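Flash mobs, again

Every few years someone decides that public spectacle is back, and this August it's the turn of Cistari, the events outfit that has promised our downtown a season of "spontaneous joy". Spontaneous joy, in this case, comes with a registration form, a two-page code of conduct and a rehearsal at 7 a.m. in the Drutel parking garage.

I went to the first one. The idea was that 169 people would freeze in place in the Canetti Arcade at lunch hour, hold it for five minutes, then carry on as if nothing had happened. By the organizers' own tally, 82 turned up. A fair number of those were holding phones at arm's length, which is a comfortable way to stand still but does tend to give the game away.

The shoppers coped. A man walked between two frozen people to get to the bank machine. A woman asked one of the participants whether the washrooms were upstairs now, waited a polite while, and went to find out for herself. The recap sent to subscribers that evening said the crowd was "stunned into wonder". I was standing beside the crowd, and it was mostly buying sandwiches.
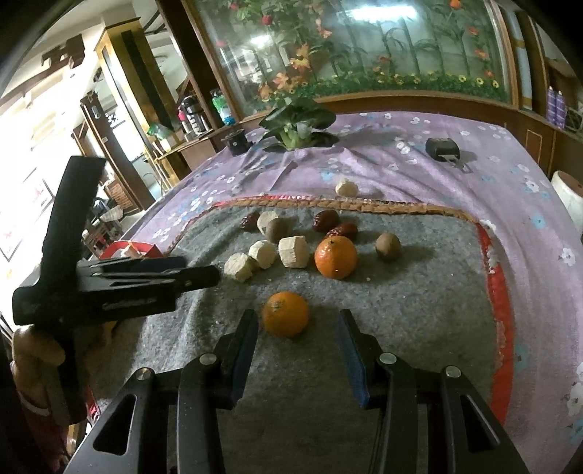 Do you have to register to take part in the next one? Registration is required, it closes at noon the day before, and anyone who shows up without a confirmation email will be asked to watch from the mezzanine.

Wenceslao Cárdenas, who runs the program for Cistari, told me the form is about safety and that the surprise is for everybody else. Fair enough, though the date and the place are on a poster in the arcade window, so I'm not sure who everybody else is supposed to be. He also says the mailing list has reached 227. I don't doubt it. Signing up for a thing and standing motionless beside an escalator for it are different levels of commitment.

The next outing is a silent dance on the Lapiņa Street steps, everyone on headphones, same playlist, start on the hour. I've seen this done well, years ago, by a much smaller group that hadn't told a soul — half the fun was watching people work out what was going on. With a poster up, they'll have worked it out over breakfast.

I'll go anyway. Bring your own headphones, and if it rains it moves to the garage.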